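Calteck G2 two-finger gripper — household and light shop use

The G2 is a parallel gripper for small tabletop arms. It comes with black fingers, a mounting plate and 19 screws. The simulation pack has 104 tabletop clutter layouts.

Can it do chores yet? Some. It clears small, rigid items from a table at an unhurried pace. Smooth rounded things and pieces lying against each other still cause most of the missed grips. Dishes and laundry are not supported.

Rated for 1,000 hours between finger changes. Spare fingers ship from Rillville — allow extra time in January.

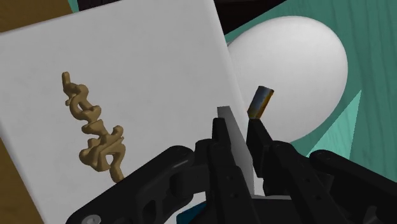
Aino Savolainen: Ours sorts small parts fine, but I still clear the kitchen table myself. It's faster.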